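小锅过日子的几条土办法

家里大灶台常年落灰,真正天天上岗的是一口小电锅。搬了几次家,扔过两个沙发垫、一台跑步机,小电锅一直跟着走,资历比我的大部分家具都深。下面这些办法有的是看来的,有的是糊过锅以后悟出来的,顺序不分先后,想起哪条写哪条。

一、先看插座,再看菜谱

小电锅功率不算吓人,可是它旁边往往还站着烧水壶、电饭煲和一个你忘了拔的充电头。全挤在一个排插上,晚饭做到一半满屋漆黑,那种安静很有教育意义。我现在的规矩是:加热的电器一次只开一个,单独插墙上的插座。排插留给台灯之类脾气好的东西。

租房的朋友顺便摸一下插头,用完发烫就别再凑合了,叫房东换插座。房东会说以前的租客都没事。以前的租客可能不做饭。

二、水放多少

说明书上写“适量”,写的人大概没饿过。我的用量:一个人煮面,水加到锅的一半偏上;煮粥别超过六成,粥是会爬墙的。热牛奶300毫升足够,人不要离开,牛奶专挑你转身的那几秒起义。

溢出来的米汤趁锅断电、放凉后马上擦,拖到第二天就得用刮板。底座和电源接口千万别冲水,拧干的湿布擦一遍,再用干布擦一遍。

三、煮土豆

土豆是小锅的模范搭档,便宜,耐放,做坏了还能压成泥,对外宣称本来就想吃泥。

整个煮要冷水下锅,水没过土豆就行,大的对半切。开水下锅的结果往往是外面已经散了,里面还能听见响。筷子能轻松扎到中心再关火,捞出来晾一会儿,皮用手一搓就掉。发芽的、皮发绿的直接扔,别跟它讲情面,挖掉芽眼那一套我不推荐。

买回来没打算吃的,装纸袋,放阴凉处,别和洋葱住一屋。这两位放在一起坏得都快,像某些合租关系。

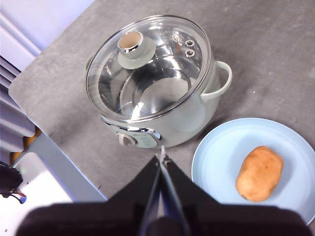
四、糊底怎么救

先别上钢丝球。不锈钢内胆糊了,倒水没过糊的地方,加两勺小苏打,烧开,小火煮十分钟,关火放凉,大部分会自己翘起来。剩下的用木铲推,或者用旧银行卡刮,这也是那张卡办下来以后头一次派上用场。

要是带不粘涂层的,就只用温水泡,泡一夜,软布擦。涂层已经掉渣的锅不用救,请它退休。

内胆里一圈彩虹色不是坏了,抹点白醋,停一会儿,冲掉。白色水垢也是这个办法,醋兑水煮开,窗户打开,不然整间屋子闻着像凉拌菜。醋和含氯的清洁剂不要碰面,一次都不要。

五、玻璃盖的脾气

刚离火的玻璃盖别往冷水里放,也别反扣在湿台面上。等凉透再洗。盖子边上要是有一圈金属包边,缝里最爱藏油,拿旧牙刷蘸洗洁精走一圈,冲净以后竖着晾,平放的话水全闷在缝里。

盖钮松了先别骂质量,多半是里面的螺丝热胀冷缩自己退了。一把小螺丝刀,拧到不晃就停,使劲过头玻璃会裂。我裂过一个,配盖子的钱够再买半口锅。

六、台面上的长期战争

厨房台面有个规律,空出多大地方,当天就会长出多少东西。我试过收纳盒,后来收纳盒也成了台面上的东西。目前还算管用的是“一进一出”:拿出来一样,就收回去一样,收不回去说明你不缺锅,缺柜子。

浅色和带斑点的台面都很会藏面包渣,看着干净,手一抹全是证据。睡前把灯斜着打过去看一眼,擦完再睡,蚂蚁会很失望。

酱油、咖啡滴上去先吸后擦,一上来就抹,只是帮它扩大领土。

七、抹布

擦碗的、擦台面的、擦地的分开,用颜色分,别指望记性。每块用完搓干净摊开晾,团成一团放在水池边,第二天的味道不用我形容。耐高温的棉布可以用60度的热水洗,彩色的先看标签,不然全家的抹布会统一成一种忧郁的粉。

洗到变硬就降级,擦碗的降去擦台面,擦台面的降去擦地,擦地的再往下就没有岗位了。

八、剩饭

盛出来,摊浅一点散散热,尽快盖好放冰箱,冷藏室调到4度以下。别连锅端进去,锅还热着,冰箱跟着加班,隔壁的酸奶也遭殃。盒子上贴张纸条写清楚是什么、哪天放的。没贴纸条的盒子到了周末就是开盲盒,奖品一般不怎么样。

再热要热透,中间翻一次。热过一次还没吃完的,承认不爱吃,下回少做。

留言里有人问保温档能不能开一整晚。我不开。粥到早上会变成另一种东西,电费倒是没变成别的。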